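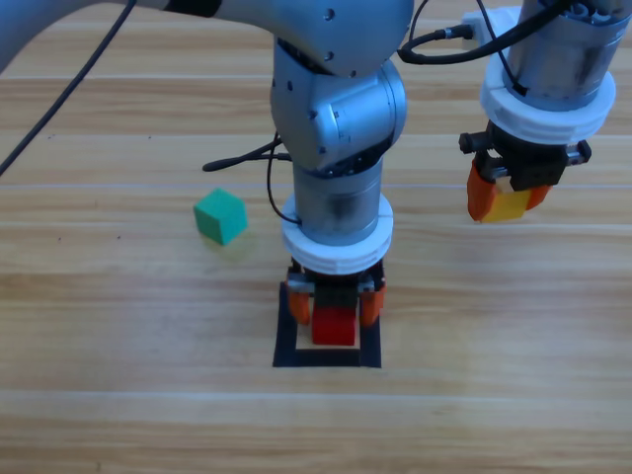 About Ashby Preschool

Welcome, and thank you for stopping by! We are a small preschool on the north side of Ovport, in the brick building that used to be the Lelar shoe store (if you grew up in town, you may well have had your feet measured in what is now our coat room). We have two classrooms, a kitchen that always smells a little of toast, and a fenced yard with a plum tree that the children are very fond of, especially in late summer.

We opened with one class and a borrowed piano, and since then 525 children have come through our front door. A few of the early ones now bring their own little ones in the morning, and we can't tell you how happy that makes us. The piano stayed, by the way, and it still needs tuning.

Our mornings start slowly. Children come in, hang up their things, and find something to do with their hands before circle time. We don't use worksheets, and we are in no hurry to get anyone reading by May. There is plenty of math and language in pouring, sorting, digging and building, and we like to take our time over it. 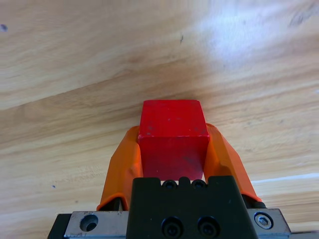 A red cube with its corners nicely worn.

Fridays are for families. Parents and grandparents are welcome to stay for snack and a song, and we keep a lending shelf by the door with 225 picture books and a good many Skustik puzzles, which you can borrow for as long as you like. Please do bring back all the pieces!

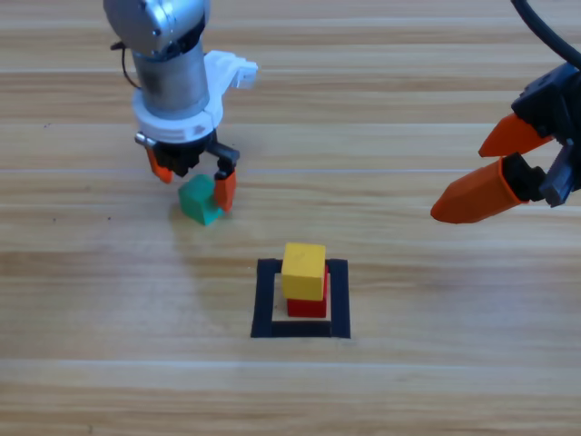
Small words are a big part of what we teach. A three-year-old may know the name of every dinosaur and still be working out "under" and "between," so we talk our way through play as it happens. Two cubes stacked inside a black square can fill a good long chat about what is on top, what is inside, and what would happen if we moved it all over just a bit. The children usually have firm opinions on that last question.

If you would like to visit, come by any school morning after nine, or call the office and ask for extension 516. We'd love to show you the yard.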